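My Design and Making project: does anyone sit still in the common room?

Project report, October 2025

So I picked seating comfort for my project, mostly because I had spent the whole of last year complaining about the chairs in Wako House and my tutor said I should do something useful with it. Fair enough!

My plan was simple. I asked 12 people on my corridor to read or work in the common room for as long as they liked, and to jot down each time they shifted, stood up or swapped seats. I also gave them a short form with a comfort score at the end. One form came back with tea all over it, so I ended up with 11 I could use.

I had expected the softest seats to win, and they did for the first bit. Then the scores went all over the place. The big sofa was lovely for chatting and hopeless for typing – your knees end up higher than your laptop. The plain dining chairs got moaned about straight away, but people stayed on them much longer than I'd guessed (deadline week may have helped there).

Cushions turned out to be the most interesting part, and I wish I'd started with them in March when I wrote the proposal. A loose cushion slides about, so people keep fidgeting to put it back, and 8 of my forms grumbled about exactly that.

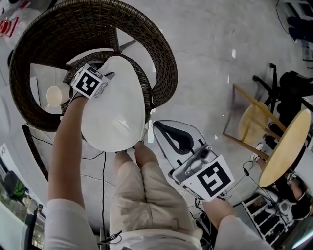
I did try sewing ties onto two of the covers. My first attempt was awful, with the ribbon on the wrong side, but the second held up fine and I'm quite proud of it. If I did this again I'd have everyone do the same task, as comparing someone knitting with someone writing an essay was a bit daft. I'd also ask about height, which I completely forgot.

The blank form and my sewing notes are in the appendix, along with the fabric costs.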